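A small story about a safety fault we had on Monday at Ivgate. I write it down because other people who work with two arms may meet the same thing.

The job is called Gethin. Two arms sort bottles and small plastic things into paper cups. It is slow and a little boring, and it was run number 287 of the week. 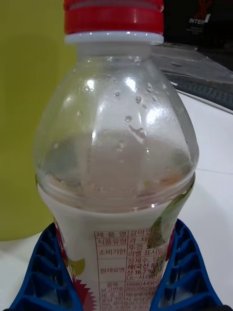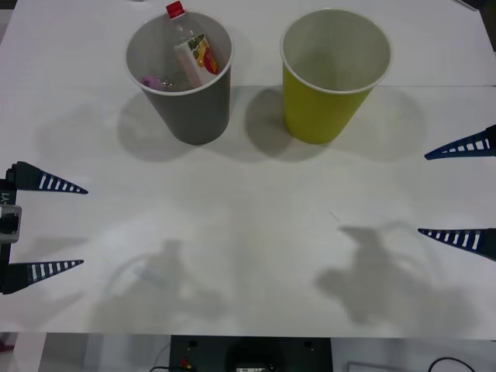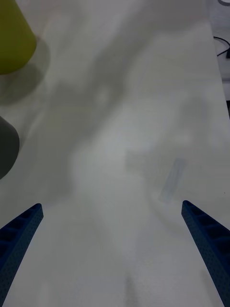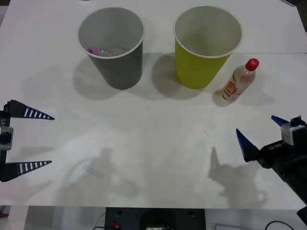 The fault was in the protective stop. I pressed the button and the left arm stopped at once, but the right arm went on for 512 milliseconds. Our limit is 161. With a light plastic bottle with a red cap between the fingers this looks harmless. With a hand there, I would not like to try.

First I blamed the button. I changed it and got the same result. Then I looked in the log and found that the stop message for the right arm was waiting in a queue behind the wrist camera data. It was my own setting, from October.

The stop now has its own wire to each arm, as the Jarville manual asks on a page I had read too quickly.

If you use the Beston controller, please measure both arms separately. I had measured only the left one and believed the right one was the same.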